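Refurb shop talk: Ouellet's, second visit
March 9, 2018

Went back to Ouellet, the repair counter on the corner, to ask about the thing everyone emails me about. Should you fix the old desktop or bin it? Owner didn't want to be named. Fine. Coffee was bad, conversation good.

"People come in already sorry," the owner told me. "They think they broke it. Mostly it's just old." The shop took in 423 machines since last June, and sold most of them on to Stotiline, a charity that sets up homework rooms.

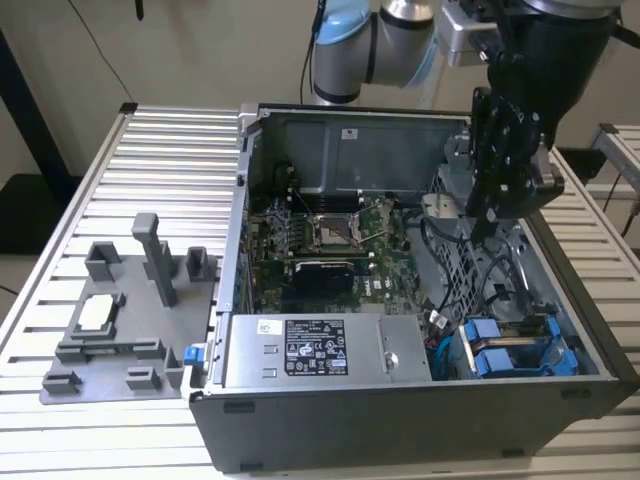
What it costs

A check is $16. Flat. "If I charge more, they leave it in the closet for another five years." Anything over $100 in parts and the owner tells you to stop and think. One customer had been quoted $1,385 elsewhere for a new setup, all for email and taxes. Went home with a refurb and a reciept for much less.

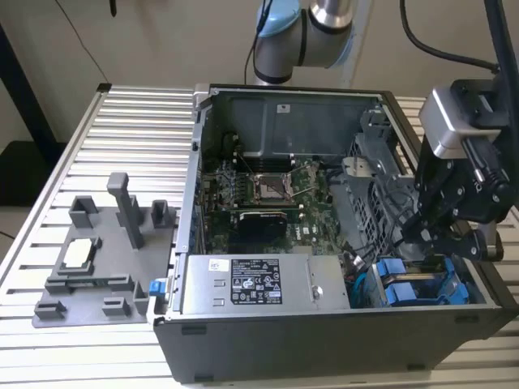 Parts are the real headache. Supplier used to be Tullov, now it's whoever picks up the phone. "I can wait three weeks for a fan," the owner said, and shrugged. Processors are easier, small and cheap to mail. So a board with an empty socket and its memory slots in good shape is worth keeping on the shelf, and a board with bent pins is scrap. Graphics cards, depends on the month. Prices went nuts over the winter.

Asked about data too. Drives get wiped before anything leaves, no exceptions, and you can have yours back if you ask at the counter. Hardly anyone does.

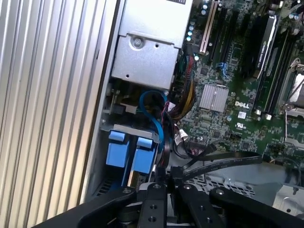
Rakus, reading a draft of this, wrote back that the wipe should be done at home first, shop or no shop, and that I ought to say so in bigger letters. Ok, saying it. Back up, wipe, then bring it in.

Owner's reply to that, by phone: "Sure. But bring the power cord."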